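Section 3: Getting the Catodel mattress pad onto the bed

Okay, this is the part I was dreading when I bought mine, and it went fine! You'll want the pad, the little control box and the cord bag from the Grurix carton.

1. Strip the bed down to the bare mattress. Yes, the old topper too.

2. Unroll the pad with the printed side up and the cord socket at the foot end. If it has been folded in a closet since December, let it lie flat for 2 hours first (mine had a crease I could feel all night).

3. Hook the elastic over all the corners, starting at the head. Pull toward your feet and smooth it with your forearm.

4. Plug the cord into the socket until it clicks, then run it down to the control box. Keep it away from anything that folds or slides.

Note: Bed rails are okay with this pad. Just route the cord outside them and leave some slack.

5. Put your fitted sheet on right over the pad. Plain cotton works best for me. 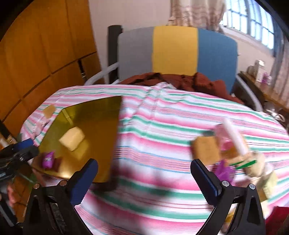
Striped sheet on, blanket up by the headboard.

6. Turn the dial to 3 and wait. Level 7 is the top setting, and I've used it maybe twice, both times with a window open.

Caution: Never pin anything through the pad, and don't switch it on while it's rolled or folded. If the box shows code 122, unplug it and go back to step 4 – the cord probably isn't all the way in.

Washing is covered in the next section.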